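Chapter 5
Looking After Your Pipettes

A pipette is one of the few tools in a teaching laboratory that everyone uses and hardly anyone checks. It may deliver the wrong volume for weeks before a set of odd results sends someone back to look at it. Much of this trouble starts between uses, when the pipette has been laid flat on the bench with liquid still in the tip.

This chapter deals with storage, cleaning and simple checks. You will need the balance method from Chapter 4, so read that first if you have not used it before. 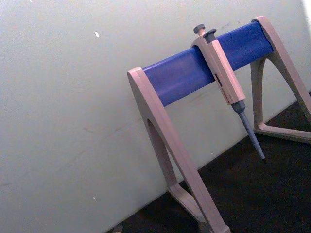 Figure 5.1 A single-channel micropipette hanging from the bar of a bench stand.

Stands come in several patterns. The simplest has two end frames and a bar between them, and the pipette hangs from the bar. Others turn on a central post -- these take up less bench space but are easier to knock over. Either kind will do for the exercises in this book.

Before hanging up a pipette, eject the tip and wipe the outside of the shaft. Never put one away with a tip fitted.

Section 5.1 covers daily care. Section 5.2 follows the records of the Soomro teaching laboratory, where 767 checks were logged on shared pipettes, and asks you to work out which faults could have been found sooner. You should allow up to 2 hours for the practical work at the end of the chapter.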